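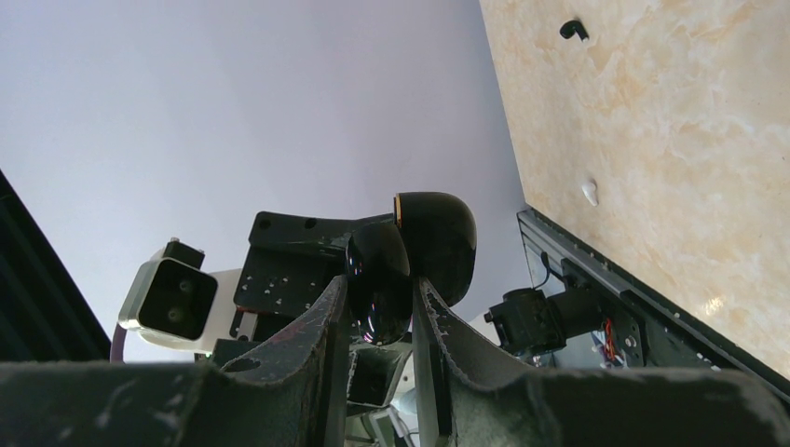 Masking the robot out of wrist-camera footage

Home | Guides | Wrist cameras | Calibration | Downloads

A wrist camera sees its own gripper for its entire working life. If you train a policy on that footage, the policy will become a connoisseur of gripper fingers. Ours did. We had 457 demonstrations of putting lids on jars, and when we plotted which pixels the network cared about, the answer was mostly the scuffs on the fingertips. The jars came a poor second.

This guide covers the masking method we settled on in the Palura project. It needs a working camera calibration, a model of your arm and an afternoon. The commands assume you use Flutard for playback, but any tool that hands you images with matching joint angles will do.

Step 1. Sort the clips by where the wrist is pointing

Most people mask the fingers, feel pleased and go home. The fingers are the easy bit, as they sit in the same part of the picture all day. The trouble starts when the wrist tips back and the camera looks up past them at the rest of the machine. Then you get domes, brackets, cables, a sensor module with two little lenses staring back at you, and a good deal of ceiling.

Use the joint angles to split your clips into "looking at the work" and "looking at ourselves". In our set the second pile was up to 9 per cent of the total, which was more vanity than we had budgeted for.

Step 2. Draw the finger mask by hand

Take one image with the gripper fully open and one with it fully closed. Trace both fingers in each, including the raised lips on the inner edges, and blend between the two using the gripper width. Leave the gap between the fingers alone for now. It contains mechanical parts, and it also contains whatever you are trying to pick up.

Grow the mask outwards by 8 pixels. We tried 2 and were left with a thin grey outline round each finger, which the network found fascinating.

Step 3. Render the rest of the body

Load the arm model into Rellivus, place a virtual camera at the wrist and render a plain silhouette for each time step. Anything that falls inside the silhouette is robot.

Your model will be missing things. Ours had every bolt in the elbow and no cables whatsoever. Mounting plates with rows of holes are another nuisance: a faithful model lets the background through each hole, so you end up with a mask like a colander. Fill the holes in. Nothing worth learning is going on behind them.

Step 4. Add the bits the model forgot

Step through the "looking at ourselves" pile and mark whatever the render missed. For thin cables, draw a fat line and don't be precious about it. They flop differently each time and no amount of care will make the edge correct.

Shiny black covers need a manual check. They pick up highlights, and if you refine your mask by colour, as we did at first, the highlights get handed back to the background. Turn colour refinement off for glossy parts.

Patterned surfaces are worse. A veined, marble-look panel fixed to a black rail is exactly what an automatic segmenter will call a worktop, and it will tell you so with great confidence. Decide for yourself what counts as part of the machine, write it down, and stick to it for the whole set. We changed our minds in May and had to do the lot again.

Step 5. Fill the hole

Options we tried:

- Flat grey. Dull, quick, works.
- Random noise. Works slightly better on new backgrounds, and makes the footage horrible to review.
- Inpainting, after the Yáñez recipe. Lovely pictures. It also invented a second jar now and then, and the policy reached for it.

We use flat grey.

Step 6. Train, then check you haven't cheated

Run the trained policy on the masked clips and plot the pixel weights again. If there is still a bright ring round the mask, the network is reading the gripper width from the shape of the hole. You can stop this by jittering the mask edge during training, or you can feed the width in as a number and remove the temptation. We did the second one and the ring faded.

Keep the unmasked originals. You will want them the next time somebody moves a bracket.

Contact | © Palura project, 2024-01-01 | Back to top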